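Subject: Re: [wonstead-residents] Reading room tables and booking charges

Dear members,

Thank you for the questions received since the April notice. 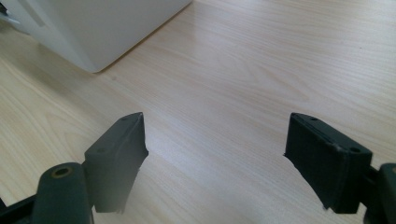 The revised charges apply to both rooms at Wonstead. Paavo Seppälä wrote:

> Could the office confirm whether the 30 deposit is returned
> when a booking is cancelled, and whether Netier House
> residents pay the same rate?

The deposit is returned in full if notice reaches the office 2 days before the booking. Netier House residents pay the same rate - 200 for a full day, with no separate charge for heating. Groups wishing to use both rooms should apply for the combined rate of 315.

Forms may be left at the front desk until 5 pm.

Yours faithfully,
Shiyu Dong
Bookings Office, Wonstead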